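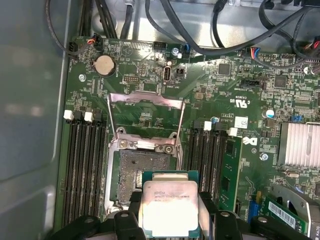

Thread on the Hattori level crossing, for those who've asked why I keep going on about it. I drove freight through there for a good part of my working life and I've been retired long enough to say what I like.

1. The crossing has lights and bells but no boom gates. It sits on a curve, and a driver coming from the east gets the first clear look at the road when the train is 200 metres out. At line speed a loaded grain train needs a lot more than that to stop.

2. People hear "emergency brake" and think of a car. You put the brake in emergency, the air dumps, and then you sit there. After that the horn is the only thing you've got left to do anything with.

3. I had one near miss at Hattori. A ute with a horse float, stopped on the far side for the highway, with the float still across our line. The driver heard the horn and drove up onto the grass verge. We went past with the horn still going. I don't know who it was and never heard from them.

4. That's the basic problem with the place. The highway give way line is 40 metres from the tracks. A car fits in that gap. A truck and dog doesn't. The trucks for the Nuline depot use it every day, and every one of them has to choose between waiting back behind the crossing or hanging over it.

5. Most wait back. The regulars are good. It's the contract drivers during harvest who get caught, and I don't blame them much, as the sign telling you about the short gap is after the point where you need to know it.

6. Jagadeesh Ramasamy, who I worked with for years and who still drives the line, reported it again in April. He's put in a written report each time he's had to use the horn in anger out there. His view is that the sign is the cheapest fix going and should have been moved years ago.

7. For reference, the rail corridor side of it belongs to the track manager, the road belongs to the shire, and the highway belongs to the state. The sign is on the shire's bit. The give way line is the state's. You can guess how the phone calls go.

8. The shire's answer to my last letter was that the crossing had been assessed and ranked. It's 99th on the list. They do the top handful each year if there's money.

9. I asked what goes into the ranking. Traffic counts, train counts, sight distance, and recorded collisions. Near misses go in only if the train crew reports them and the report gets passed along. Motorists' reports don't go in at all.

10. Setsuko Kudo from the Dilik progress association got hold of the traffic count they used. It was taken over one week in winter. No harvest traffic in it. She's asked for another count in the season and has been told it'll be considered.

11. A few people have replied saying just put gates in. I'd like gates. But a gate doesn't fix a short gap. If you're already over the line with a truck in front of you, the boom comes down on your trailer or behind you and you're in the same spot. Gates stop people driving into the side of trains, and that's a different accident.

12. What would help, in the order I'd do it: move the short gap sign back before the bend. Paint yellow hatching across the tracks. Give the trucks a proper turning lane onto the highway so they're not sitting there waiting for a break both ways.

13. If you do get stuck on a crossing, any crossing: get everyone out and get well clear of the line. If a train's coming, walk towards it but off to the side, away from the tracks. When it hits, the wreckage goes the way the train's going.

14. Then look for the emergency phone number. It's on a sign at the crossing with the crossing's own ID. Hattori's is 2957. Give them that number first — the person answering could be hundreds of kilometres away and "the one near the silos" won't mean anything to them.

15. And if the boom's down behind you or in front of you, drive through it. They're made to break. A busted boom gets replaced the same day in most places.

16. Someone asked about the crew. After a hit, the driver is stood down and gets offered counselling. In my early days you got a cup of tea and a lift home. I know blokes who never went back to the cab after one, and in each case there was nothing they could have done differently.

17. The shire meets Friday at 6 pm in the Dilik hall. Public questions come first and you have to put your name down at the door. Setsuko will be asking about the harvest count. I'll be asking about the sign.

18. Replying to the question about the Cluritis Road crossing: no, that one's all right. Straight track both ways and plenty of room on the far side. The bells are faint if you've got the windows up, so look as well.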